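Marker dents and faint lines on a light wood tabletop — oil it or sand it?

Posted in Furniture and Surfaces by Geva

We have a butcher-block style top, pale wood, long planks running the length of the table. It gets used for everything, and lately that means a lot of marker work. Lids get left off and the tips land on the wood. I've got a few blue specks and one green smear near the middle. The finish is some kind of oil, put on by the previous owner, and I don't know which one.
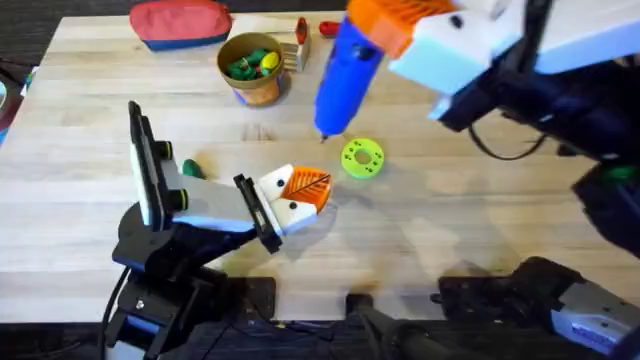
I tried dish soap and warm water first. The green got lighter but the blue didn't move. I don't want to sand the whole top if a small patch will do. Is rubbing alcohol safe on an oiled surface, or will it leave a pale ring?

Châu Diệp

Alcohol is fine in small amounts. Put it on a cotton swab, not a rag, and roll the swab over the speck so the ink lifts without spreading. Change swabs as soon as one picks up color. It will strip some oil, so you may get a dull spot. Let it dry overnight and wipe on a thin coat of whatever oil you settle on. Mineral oil is the easy choice when you don't know what's underneath.

If the blue is still there after 10 minutes of this, stop and sand that spot by hand with 200 grit, going with the grain.
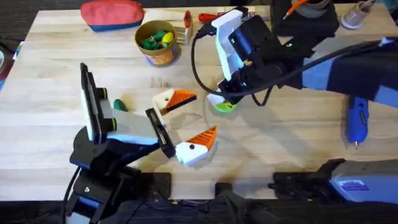

Feather it out a few inches past the mark so you don't leave a dip. Don't use a power sander on a spot that small. Seams between planks hold ink longer than the flat parts do, and a soft toothbrush with a drop of alcohol works there.

Hứa

Toothpaste worked on mine. White kind not gel.

Prondness

Would skip the toothpaste, it's gritty and it left a cloudy patch on our desk. Otherwise agree with the first answer. Also get a cheap cutting mat or a roll of brown paper for marker jobs, ours was 17 dollars and has lasted nearly two years. Test the oil under the table first, mine turned the wood more yellow than I wanted.

Related
Getting candle wax out of wood grain
How often should a butcher-block top be oiled?
White water rings on a pine table
Washable markers that really wash off

Contact us | Terms | © Veteo Home Help | Back to top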